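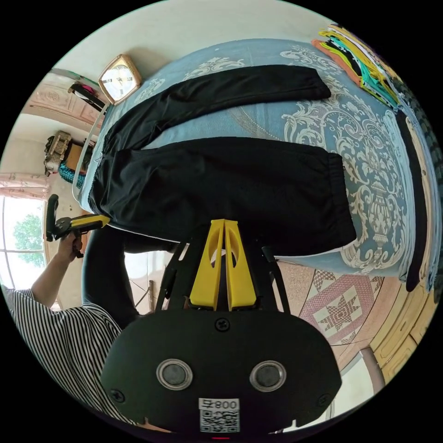

## Kann ein Roboter inzwischen meine Wäsche falten?

Jein! Ein Handtuch auf einem leeren Tisch: ja, wenn man Geduld hat. Eine schwarze Hose auf einer Tagesdecke mit großem Muster ist eine andere Liga. Stoff liegt jedes Mal anders, und wo bei Schwarz eine Falte aufhört und das zweite Bein anfängt, sehe ich abends selber kaum.

## Warum dann überall diese tollen Videos?

Weil man den neunten Versuch zeigt und die 8 davor weglässt (ich würde es genauso machen). Fragt immer nach, ob das Video beschleunigt ist und ob jemand fernsteuert.

## Wozu zwei Greifer?

Probiert mal, eine Hose einhändig zusammenzulegen. Einer hält am Bund, der andere kümmert sich um die Beine. Ivone Trindade schwört bei T-Shirts auf eine Hand, aber die faltet auch schlampig.

## Und in der Werkstatt?

Da sieht es besser aus, solange die Teile hart sind und immer gleich daliegen. Kartons stapeln, Schrauben eindrehen, läuft. Kabel einfädeln eher nicht.

## Soll ich mit dem Kauf warten?

Ich warte. Wenn mir jemand 90 von 100 gefalteten Hosen verspricht, will ich das auf meinem Bett sehen, mit meiner Wäsche, inklusive der Bündchen, die sich immer einrollen. Im Juni schaue ich mir das Thema noch mal an und ergänze hier.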